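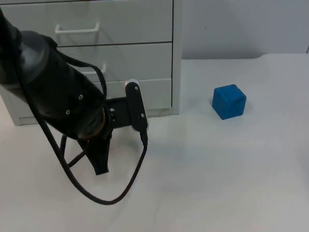

How to check a news story before you share it

By Roxana Quispe
Updated 14 October 2024

These steps come from the workshops we give to young people in Maihi. You need a phone or a computer and a little patience. With practice, one story takes you less time than a cup of tea.

Step 1. Read the whole text

Many people share a story after reading only the headline. Open the link and read until the end. Sometimes the last paragraph says the opposite of the title. If you received only a screenshot, type the headline into a search engine and look for the original page.

Step 2. Find out who is publishing

Look at the address of the site, letter by letter. False pages often copy a known newspaper and change one letter, or add a word after the name. Then open the "About us" page. It should give the name of an editor and a way to contact the newsroom. If it has only a form and no names, write this down as a first doubt.

Step 3. Check the date

Old stories come back every year. In September a notice about closed schools in Grastgate went through all our family groups, and it was 9 years old. The text was true when it was written. Look for the date under the headline, and also for dates inside the text.

Step 4. Follow the numbers

When a story says "a study shows", search for the study. You want to know who paid for it, how many people answered and where they live. A survey of 225 students from one college can be a good survey, but it cannot tell you what the youth of a whole country thinks. With 1,000 people chosen in a proper way, you can say more. Compare also the question that was asked with the sentence in the headline. They are often not the same.

Step 5. Look for a second source

Search for the same event in two other places which do not belong to the same company. Be careful: if all of them use the same sentences, they probably copied one press release, and you still have one source only.

Step 6. Decide, and write what you found

If you have no doubts left, share the link to the original page and not a screenshot. If you still have doubts, do not share, also not with the words "is this true?", as many readers will see only the headline.

When a friend sent you the false story, answer in private first. Say what you checked and give the link. In public, people defend themselves and stop listening.

The checklist can be printed on one page. Teachers may copy it for their classes without asking us.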